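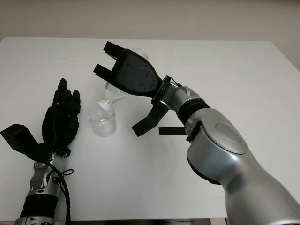

Urnora at the bench, with a clear glass bottle between the hand and the gripper.

Urnora: Frequently Asked Questions

Print | E-mail this page
177 shares | 3 comments

What is Urnora?

A two-arm tabletop build at Workix, our shared workshop. The goal is to pick up a bottle and pour from it into a cup. We work on it most Friday evenings.

Did you make the arms yourselves?

No. Both came secondhand. We made the mounts, ran the cables and wrote the control code. Parts and shipping have come to $2,865 so far, split between the members on the build. 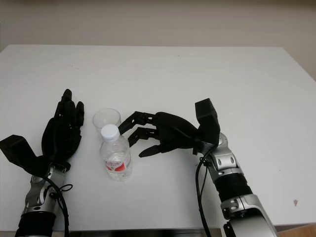 By Milagros Carrasco, Workix

Why a cup and a water bottle?

They're cheap and easy to replace. A full bottle also weighs enough to show up a weak grip. Clear plastic is hard for our vision code to find against a white table, so we log every try. The log is at 1,026 entries, and plenty of them are misses.

Why do the cables hang loose at the wrists?

The wrists need slack to turn. Brayan Yupanqui tied ours down tight on the first version and pulled a connector out. We now leave a loop at each wrist – ugly, but it hasn't snagged yet.

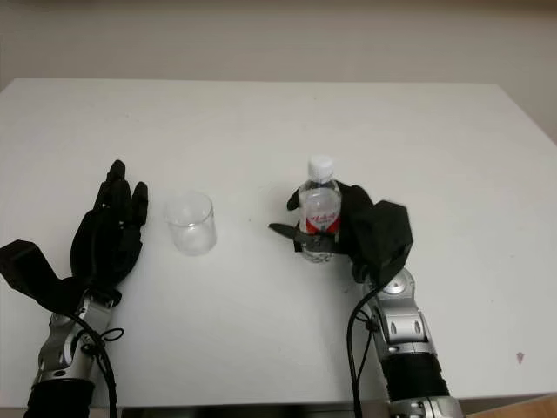
Last changed in December

Does it pour yet?

Not well. Holding the bottle upright is the part we trust. Tilting is still slow, and the grip shifts as the water moves. We keep a towel under the bench.

Can I come and try it?

Members can, after the bench safety talk. Guests can watch. Keep your hands off the table while the arms are powered, and know where the stop switch is before you sit down.

Will you share the code?

Yes, once the setup notes are done. Ask Milagros if you want the current copy – it has bugs in the left arm startup.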